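Offside, Explained for People Who Keep Getting Whistled

Hockey has a lot of rules, and most of them make sense right away. Don't trip people. Don't hit them with your stick. Don't have six skaters out there when you're only allowed five. Then there's offside, which has made grown-ups shout at their televisions for a very long time, often while being wrong.

So let's sort it out.

First, the blue lines

A hockey rink has two thick blue lines painted across the ice. They chop the rink into three zones. The one with your own goalie in it is your defensive zone. The one with the other team's goalie is your attacking zone. The bit between them is called the neutral zone, and it's where everybody skates around looking busy.

Offside is all about the blue line in front of your attacking zone. The rule goes like this: the puck has to go in before you do.

That's nearly the whole thing. If you cross the line ahead of the puck, and your team then brings the puck in, the whistle blows. There's a face-off, and your teammates look at you.

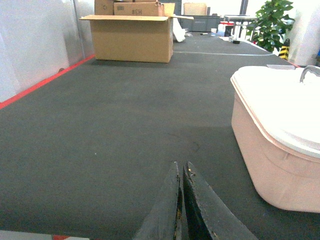

Why bother having the rule at all? Picture a player named Jericho Dizon, who is 10 and fairly lazy. Without offside, Jericho could park himself next to the other team's goalie for the whole game, leaning on his stick and waiting for somebody to throw him a long pass. This is called cherry-picking, and it makes for dull hockey. You can try it at home without ice. Any line on the floor will do, even a thin white one running across a gray carpet, with a rolled-up sock for a puck. Send one person over the line to stand there and wait. The game gets boring in 5 minutes, and so does the person.

What counts as "in"?

Your skates decide it. Your stick doesn't count, and neither does your nose. To be offside, both of your skates have to be completely over the blue line before the puck is completely over it. If one skate is still on the line, you're fine.

This is why you'll see players doing a strange sort of split at the blue line, one leg in front and one dragging behind. They aren't hurt. They're waiting for a slow teammate.

Puck first, then you. Good. One skate still touching the line when the puck goes in. Also good. Both skates over, puck still on its way - whistle.

What if you went in too early?

In many leagues you get a second chance. If your team shoots the puck in while you're already there, the official's arm goes up, but there may be no whistle yet. You and any other early birds have to get back out to the blue line without touching the puck or bothering anyone. Once you're all out, the arm comes down and you can charge right back in. This is called tagging up. Some leagues for younger players skip this part and blow the whistle straight away, so ask your coach.

A question from Csenge Somogyi, age 9

"Can I be offside in my own end?"

No. You can stand in your own defensive zone all day. Your goalie might even like the company.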